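The Plates Stay Out

Meenakshi Kurian got rid of her upper cabinets in April. All of them. Forty square feet of wall back, she says, and nowhere to hide the ugly mugs.

What's left is a rack on the counter. Black, long, low. Plates stand in it on edge and they live there, washed or waiting. Three colors, sage green, cream, a dusty blue. No set. She bought them seperately, the blue one last, from a closing sale at Henao.
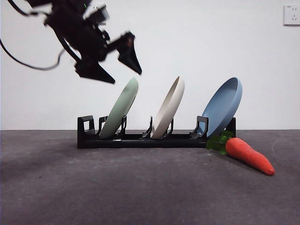 Her neighbor Darnell Dvorak thinks it's nuts. Dust, he says. Kurian's answer is that a plate used every day doesn't get dusty, and the ones she didn't use went in a box to her sister. Nearly 47 pieces, bowls included.

Rules, if you want to try it. Matte glazes look better lined up. Keep the rack off the stove side, grease travels. And leave a slot free, you'll want it when when somebody brings over cake.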